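Minimum clearance in sim – is the rule worth keeping?

drokix_fan
Our rule says 400 mm between gripper and table edge at start. Fahy's copy ignores it.
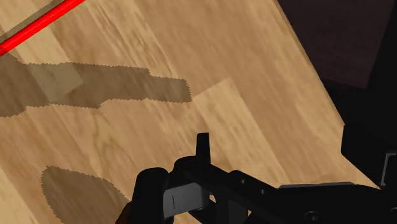
Wrist view, simulated table

liam_mulligan
Who picked 400? A rendered bed and mug can't be hurt.

gobnait_od
Bad habits carry over, Liam. I'd keep it – but measured from the fingers, and written down
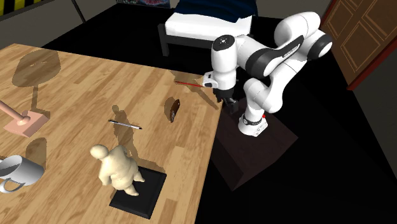

before anyone starts a run. Siria has 132 runs with no start pose noted.

liam_mulligan
Still not convinced. Log the pose, drop the number.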